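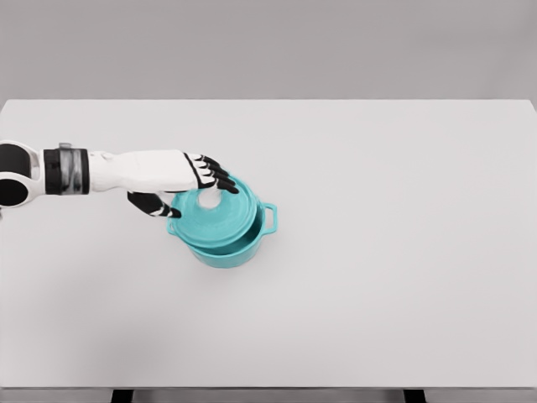
Kaj Grímsdóttir wanted to know if the glove has to fit tightly before she records anything. It should be snug at the fingertips. A loose thumb is the usual cause of bad grasps.

Verkarine > Help > Teaching by remote control

Print this page | E-mail this page

Can I practice in simulation first?
Yes. Lifting the lid off a pot is a good first task. The files have the same format as those from the real arm.

How many demonstrations do I need?
We suggest 200 for one task with one object. Change the starting position of the pot between runs.

Should I delete failed attempts?
Mark them as failed and keep them. Delete a run only if the tracking dropped out.

Can two people record the same task?
Yes, but enter a separate operator name for each.

Comments (3)

Taras Moroz: Where do I enter the operator name? I can't find it in Trunport.

Jytte Gunnlaugsson: Session settings, second tab.

Ingvar Hjaltadóttir: I stopped at 44 runs and the thumb kept missing the lid. Recording more this week.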